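Rastthorpe Weather Station Network – Support Desk
Ticket 1327: Rain gauge at Golau reporting no rainfall during recorded showers 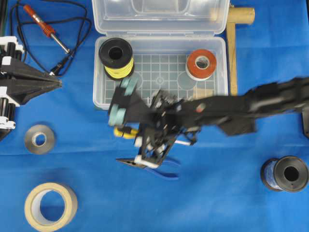 Pliers with blue handles on the blue work cloth.

Status: Closed
Priority: 2
Opened: Sep 3, 2022
Site: Golau (upper valley)
Instrument: Sirko tipping-bucket rain gauge
Assigned to: Quentin Delaunay, Field Instruments

Summary of the problem
The Golau station sent a total of zero for three rain events in a row. The radar product showed moderate rain over the site in each case, and the neighboring station at Skendau recorded measurable amounts. Temperature, pressure and wind readings from Golau were normal throughout. The forecast office asked that the rainfall column be withheld from the public page until the matter was settled.

Entry 1 – Support Desk
Remote check completed. The data logger is powered and its clock is correct. Battery voltage is within limits. The rainfall channel is present in every message and holds a value of zero, so the fault is not one of missing data. The channel has been flagged as suspect. Users of the hourly file should treat Golau rainfall as unavailable.

Entry 2 – Forecast Office
Please confirm whether the daily total will be filled from radar. We have a request from the river desk, whose model takes Golau as an input for the upper valley.

Entry 3 – Support Desk
The daily total will not be filled from radar. The river desk may use Skendau as a substitute and should note that it lies 200 meters lower than Golau. In showery weather the two sites can differ widely.

Entry 4 – Q. Delaunay
Site visit completed. The funnel was clear, and the debris screen was in place. The gauge was level. The bucket moved freely by hand, but no tips were counted at the logger. A meter placed across the switch leads showed an open circuit in both positions. The cable was then tested from the logger end and found to be broken inside its outer jacket, close to the point where it enters the mast. There were tooth marks on the jacket. The damaged length was cut out, a new section was spliced in, and the lower run was placed in metal conduit.

Entry 5 – Q. Delaunay
Calibration check after repair: 100 tips were made by hand, and 100 were counted. A slow pour of measured water gave a total within the allowed error. No adjustment to the bucket stops was needed. Test tips have been marked in the log and must be removed before the daily total is issued.

Entry 6 – Support Desk
Test tips removed. The suspect flag has been lifted from the time of the repair onward. Earlier zero values remain flagged and will be stored as missing in the climate record.

Entry 7 – Forecast Office
Light rain overnight. Golau and Skendau both reported, and the amounts are in fair agreement with radar. The rainfall column may be restored to the public page.

Resolution
Signal cable replaced in part and protected with conduit. Gauge itself not at fault. The same type of unprotected cable is in use at Skendau – a separate ticket has been opened for its inspection.

Ticket closed by Support Desk. To reopen, reply with the ticket number in the subject line.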